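Fixing an IP address conflict on a home workshop network

Windows reports an IP address conflict when two devices on the same network use the same address. Typical symptoms are a connection that drops every few minutes and a shared printer that shows as offline.

Open a command prompt as administrator. Type ipconfig /release and press Enter, then type ipconfig /renew. If the warning comes back, one of the devices has a fixed address inside the range the router hands out.

Log in to the router and open the DHCP page. Note the start and end of the pool. Set the pool to begin at 40 and give printers and network drives fixed addresses below that number. Restart the router first, then each device.

Stuart Kettle wrote in to ask about lease time. Six hours is fine for a shop where laptops come and go. Longer leases suit a house where the same devices stay connected.

Keep a written list of the fixed addresses near the router and update it when a device is replaced.
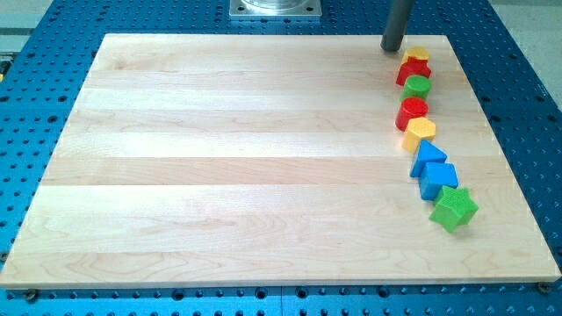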